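Cable slack and keep-clear rules for a tabletop arm – what's your standard?

Posted January 29, 2018 by wrenfield
Reading time: 3 min

wrenfield:
I'm writing the bench rules for our teaching lab and want a sanity check before they go on the wall. The arm does pick and place with toy food and dishes. Draft so far:

Cables get tied to the links with enough slack for full wrist rotation. No loops resting on the work surface.
Nothing taller than a bowl inside the reach circle unless it's part of the task.
Speed capped at 156 mm/s whenever a person is within arm's length.

Current state of the bench:

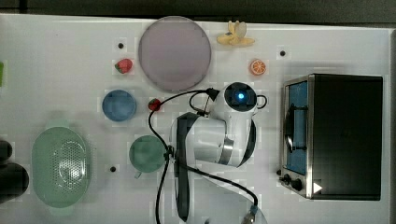
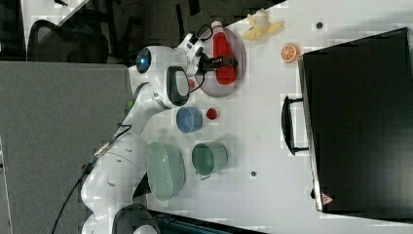

The cable rule is the one I keep going back and forth on. Tie them too tight and you wear out the connector at the wrist. We lost one in July and Flerex wanted 600 dollars for the replacement lead.

dob_kelso:
The height rule won't survive a week. You've got a toaster oven on that table, so either it's a fixture and goes in the collision model or it comes off. I'd write it as "anything not in the model is not on the table".

wrenfield:
Fair. It's in the model for the oven tasks, but I'll change the wording.

Svyatoslav Yurchenko:
I disagree about tying to the links. At Penrose we ran ours loose with one anchor at the base and got 2,000 hours out of a cable. Tied ones failed earlier, always at the second tie.

dob_kelso:
Loose is fine until it hooks a bowl handle and drags it through somebody's trial. I've watched it happen.

Svyatoslav Yurchenko:
Then move the bowl. A dish is cheaper than a harness.

wrenfield:
I might split it: ties on the upper link, free at the wrist, and a check at the start of each session. The speed cap stays unless someone has a good argument against it.

plinth:
A speed number on its own isn't a risk assessment. Gripper force matters as much – write down the limit for that too, and who's allowed to change it.

Comments (3)

tamsin_v: We use the Clusari checklist and it has a line for cables. Worth a look for the colour coding if nothing else.

morrow: Agree with dob on the model rule.

hexley: Did the Wultero sleeves ever work out for anyone? Ours split at the elbow.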